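The Left Arm

The left arm started dropping shoes in April, and by the time I admitted it was the arm I had already blamed the floor, the desk, the script and the shoes.

There were two arms on the desk. The right one had never given me any trouble. The left one would go down into the box, close its jaw, lift, and then somewhere on the way up the wrist would sag a few degrees, as if it had remembered something. The shoe would slide out toe first. Then the arm would carry nothing over to the other side of the desk and open its jaw very carefully to set it down.

I worked at home that spring. Warkoro had shut the upstairs lab while the roof was done, and everyone took something away with them. One of the others took the microscope. I took the arms, the power supply and a bag of spare screws, and I put it all on the desk in front of the monitors, where my sister's plant already was. She had gone overseas for a year and left me the plant and the apartment key and a page of instructions, most of them having to do with the drain.

The sag was small. If you watched the arm you missed it. I only caught it by leaving the terminal open and reading the wrist position after each lift. It was supposed to come to rest at 3836. It did that for the first few lifts of the morning, and after that it drifted, and when I sent it home it didn't come all the way home.

I wrote to Cliler, who made the servos. They asked whether the arm had been dropped. I said no. They asked whether it had been run without its covers. I said no to that too, and it was less true. They sent me a quote for a new wrist unit, 399 dollars before shipping, and said it would be three weeks.

So I took the wrist apart.

I turned off the supply and waited for the lights on the joints to go out. I laid a dish towel on the desk and put the screws on it in the order they came out. The first screw was fine. The next one turned with my fingers. Behind the horn there was a fine black dust, and one of the small gears had a tooth worn down on one side to a kind of slope. I held it under the lamp for a long time. It was about the size of a lentil and it had been costing me my mornings.

I found a gear that fit in the bag of spares, inside a dead servo that somebody had kept for no reason written on it. I cleaned out the dust with a paintbrush. I put a little grease on the teeth, wiped most of it off again, and closed the case. The screws went back in with a drop of threadlocker each. Then I routed the cable again, with more slack at the elbow, and tied it in two places.

My sister called while I had the case open. She wanted to know if the plant had new leaves. I said I would look. She asked what I was doing and I told her I was changing a gear in a wrist, and she was quiet.

"Whose wrist?" she said.

"The arm's."

"Is it the one you talk to?"

I said I didn't talk to it. She said I had talked to it twice since she called.

Calibration took the rest of that day. Famport, the program we used for it, would not accept a new zero unless every joint was moved through its full range by hand, slowly, and it had its own idea of slowly. I went too fast at the shoulder and had to start over. I went too fast at the elbow. On the third try I put the kitchen timer on the desk and moved each joint to the ticking, and Famport took it without a word and gave me back the prompt.

I used the same red shoebox I had been using all along, size 7.5, with the half-circle cut in the side where you put your finger. I knew that box very well by then. I could have found it in the dark.
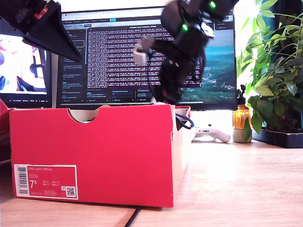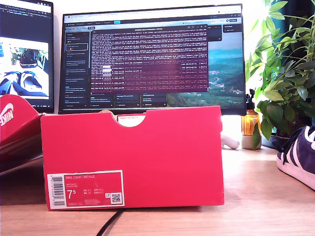 The Count

The test was 20 lifts. That was the Warkoro rule for anything that had been opened up: the same lift 20 times in a row, nobody touching the desk, and a written number for each. I had a school notebook for it. I sat with the pencil and my hands in my lap between lifts so I wouldn't lean on anything.

The first lift came to rest at 3836. I wrote it down. The second did too. On the third a truck went by outside and I wrote that down as well, next to the number, in case it mattered later.

At the ninth lift the phone rang. I let it ring. The arm went into the box and came up with the shoe, and the wrist stayed where I had told it to stay. It was a plain movement. I had watched it do the wrong version so many times that the right one looked stiff to me, and I caught myself waiting for the sag.

At the fourteenth the jaw took the shoe by the laces and not the heel. It held anyway. I wrote "laces."

After the last one I turned off the supply and felt the wrist with two fingers. Warm, no warmer than the elbow. I tried the screws again and they didn't move. I drew a line in the notebook under the numbers and put the bad gear in an envelope, taped the envelope to the page, and wrote on it which joint it came from and which side it was worn on.

Then I called my sister back. It was late where she was. I told her the wrist was holding.

"And the plant?" she said.

I pulled the lamp over and looked. I had to move a stem to see properly. There was one leaf near the back, still folded, lighter than the others.

"One," I said.

She asked me to measure it. The ruler was under the dish towel with the last of the spare screws, so I put the screws back in their bag first, and she waited on the line while I did it.

The Yakubu

When the roof was finished I carried both arms back in the same crate they had come home in. The lab smelled of tar. My bench had been given to the Yakubu, a big gray press that someone had bought at an auction, and I was moved to the one by the window.

I clamped the arms down, left and right, and ran the cables with slack at the elbow. I hung the notebook on a nail. I told whoever was in the room that the left wrist had been opened and should have its screws checked every month, and someone said fine, and went on sweeping.

I'd brought a red box along in the bottom of the crate. I put it in front of the left arm and switched on the supply.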